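Guides > Skaramow Bell > Observance Days

7 min read

Setting Up Your First Rains Retreat

If you're new to keeping the Rains Retreat at home, welcome! July is a wonderful time to begin. This section gets your Skaramow bell ready for observance days, when many lay people take the eight precepts, skip food after midday and sit a little longer than usual.

Before you start, charge the bell fully and have the Arkbridge app open on your phone.

1. Tap Calendar, then Add Tradition. Choose Thai (Theravada) for the days most Thai temples keep. Your own temple may differ by a day, and you should always follow your temple.

2. Set your location. The bell works out local noon from it, and local noon is almost never 12:00 on your clock.

3. Turn on Last Meal. The bell rings twice: a soft strike 45 minutes before noon, so you can sit down and enjoy your food, and a deeper one at noon itself.

Note: Water is fine all day. For tea, juice and medicine, ask your teacher. People who take regular medicine with food should talk to a doctor before skipping an evening meal.

4. Choose a chant under Sounds. We love the Chareonsuk set, recorded slowly enough that beginners can follow along from the booklet. Daranee Panyasiri leads the morning chant and Thanakorn Sombatkul the evening one.
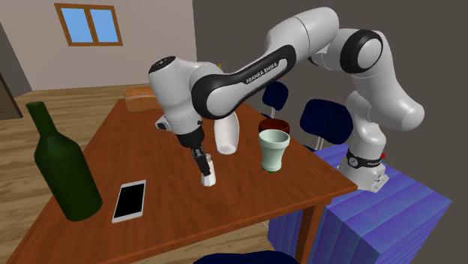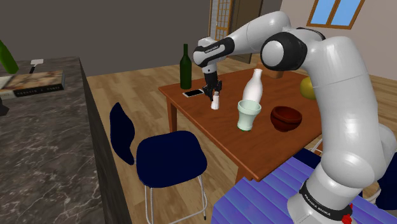

5. Set the evening sit. The default is 45 minutes with one bell at each end. If that feels long, add a middle bell and stand up for some walking meditation when it rings. It makes a huge difference to stiff knees!

6. Press and hold Save until the bell gives 2 short taps.

Caution: Keep the bell away from candles and incense. The case can scorch.

Sharing a Retreat With Friends

The Roltthorpe sitting group keeps its calendar public, and you're warmly invited to join. Tap Groups, type Roltthorpe, and your bell will ring along with theirs. A group can hold up to 900 bells. Hearing yours go off at 5 a.m. with all the others is a real lift, even if you're still in your pajamas.

To leave a group, open it and tap Step Out. Your own settings stay as they were.

Related guides
Changing the Strike Sound
Travel and Time Zones
Quiet Mode for Shared Homes
End of Retreat: Robe Offering Reminders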